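Home | Reviews | Workshop | Office | Archive | Contact

Raltine Desk and Bench Mat, Large

April
By the Reviews Desk, Ivora Equipment Review

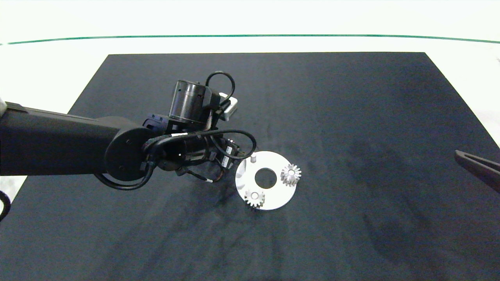

A large dark mat covering most of a white tabletop.

Raltine has sold surface protection to schools and print shops since 1977, and its large mat remains the product most often requested by our subscribers. The current version replaces the stitched border with a bonded edge. We purchased two mats at the regular price and placed one in a mail room and the other in a book repair workshop, where they remained for 7 weeks.

The mat arrives rolled. The instructions call for it to lie flat overnight before use; ours required two nights, and one corner needed to be weighted until the following Thursday. A mild odor was present on opening and had faded by the end of the first week.

In daily use the mat performed well. Paper did not slide, and staff in the workshop reported less noise when setting down metal tools. Pencil marks came off with a damp cloth. Bookbinding paste, once dry, required warm water and some patience. Light scratches from a bone folder were visible under a desk lamp but could not be felt by hand.

The bonded edge is the weaker part of the design. On the mail room mat, it began to lift where staff rest their forearms. Raltine replaced the mat under warranty after one email, although the replacement took longer to arrive than the original order.

For comparison, the Grenarex 600 is thinner, lies flat within an hour and costs less. It also moved on smooth tables, and we would not recommend it for cutting or pressing work. The Lozano 948 is heavier than either and has the best edge of the three, but it is sold only in one size and must be ordered through a dealer.

Rating: Recommended, with reservations concerning the edge. Offices that handle mostly paper may find the Grenarex sufficient. Workshops should consider the Raltine first and keep the receipt.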